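Luvach shared workshop: two people wanted for gripper build

We are building a pair of hand-held grippers at the Plondano workshop and need two more members to help finish and test them. Both carry marker cubes.

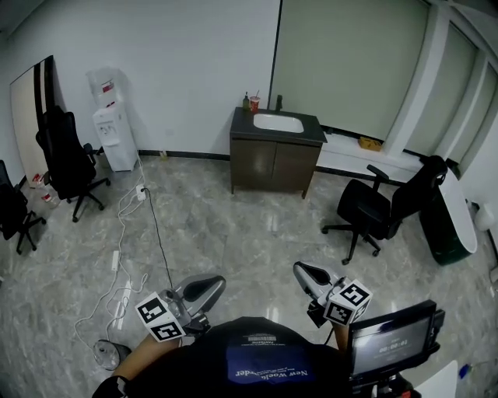

2 min read

You should be able to solder, read a simple wiring diagram and stay on your feet for a while. Python is useful but not required. Sessions start in September, evenings from 6 p.m. The work is unpaid. Parts and bench space are covered.

To apply, leave a note on the Luvach board with the evenings you can make.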